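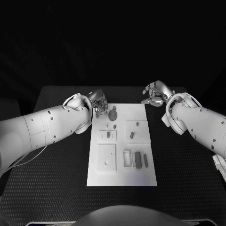

Chapter 4
Contrast: Why Your Eye Goes Where It Goes

I spent my first year as a page designer fussing over typefaces, and I wish somebody had sat me down and talked to me about light and dark instead. Contrast is the difference between a thing and whatever sits next to it, and it does more work on a page than any font you'll ever buy. Look at the photo that opens this chapter and squint until it goes blurry. The white board on the black tabletop is still there, isn't it? Now find the dark round disc on the board and try the same trick on that. You'll be squinting at pages this way for the rest of the book (my students tell me I do it at restaurant menus).

My own lesson came from a catalog I laid out for Avside, a small lighting company. It had 139 items in it, and I set every price in a soft gray on a slightly softer gray. Oh, I loved that gray! Then Lucero Ospina, who ran their phone orders, called to ask why customers kept asking her what things cost. We reprinted 1,253 copies in plain black, and I paid for half of them.

So in this chapter we'll start with value, meaning how light or dark a color is once you forget about its hue. After that come size and weight, which are contrast too, even if people don't always call them that. Color waits until Chapter 5.

Before you read on, grab a soft pencil and a sheet of cheap paper. Draw a row of squares and shade them from the palest gray you can manage to the darkest. Keep the sheet, you'll need it for Exercise 4.2.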